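Wimari (film)

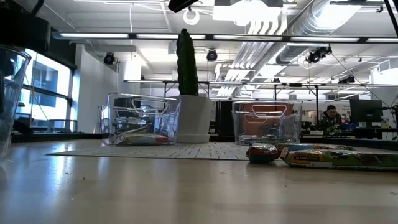
Wimari is a feature drama written and directed by Tomomi Noguchi, and I should say right away that I've been keeping this article going on my own site for a while now, so it's more chatty than what you'd get in a proper film encyclopedia. It's a small movie – 52 speaking parts on paper, but really it belongs to two sisters and the motel they can't agree to sell. The name comes from the motel, which got it from the girls' grandfather, who made the word up and never told anyone what it meant. People expect a desert movie to be full of cactus, and there's less of it in Wimari than you'd find on a tabletop, where one tall, dark green column in a white square planter can stand well above a pair of clear plastic bins. Noguchi mostly shoots doors, parked cars and the backs of people's heads.

Plot

The older sister, Edie, has stayed at the motel her whole life. The younger one, Carla, comes back in June to sign the sale papers and finds that Edie has rented every room to a road crew through the end of the summer. I won't give away the last half hour, but most of it happens in the laundry room, and there's a phone call in it that I've watched more times than I want to admit. The buyer is only ever a voice. I missed on my first viewing that he's the same man who checks in at the very start!

Production

Noguchi wrote the first draft as a stage play called Edov, with just the sisters and a front desk. It had one public reading. She has said the play was "all talking and no driving," and the driving is what she added. The picture was made by Storkine, a two-room production company that had only done shorts before this, with Nhung Lưu producing. Lưu also found the motel, which was closed at the time and needed its power turned back on before anybody could shoot a night scene there.

The budget has never been made public, so please stop emailing me numbers. What I can tell you is that the crew slept in the rooms they weren't filming in, and that the ice machine you hear in nearly every scene is real. They couldn't get it to shut off. The sound team ended up recording it by itself for a whole afternoon so they could lay it under the scenes they had to redo later.

Music

The score is by a duo who go by Seo, and there's barely any of it. I count the opening, the drive to the county office, and the end credits. The song on the bar radio is theirs too, though it's dressed up to sound decades older, and it fooled me completely.

Release and reception

Wimari opened at a regional festival with one screening in the big hall, which sold 1,417 tickets (a very good night for a movie with no names in it). After a short run in theaters the total came to 2,694 admissions. An older version of this page said 2,633, which left out the late matinees, and I've seen that lower figure copied in a few places, so that one's on me.

Reviews were mixed to warm. The complaint you'll run into most is that the middle drags, and I'd agree with that for the stretch with the road crew's card game. Almost everybody liked the sisters. A couple of critics read the ending as hopeful, and I still don't see how – Carla has the keys in her hand, sure, but look at where the car is parked.

Versions

There are two cuts. The festival cut is longer and has a second scene with the neighbor, who is otherwise just a guy waving over a fence. The theatrical cut drops him and moves the swimming pool argument ahead of the dinner. I prefer the festival one, but the theatrical cut is what's out on disc, with a commentary by Noguchi and Lưu where they spend a good ten minutes on the ice machine.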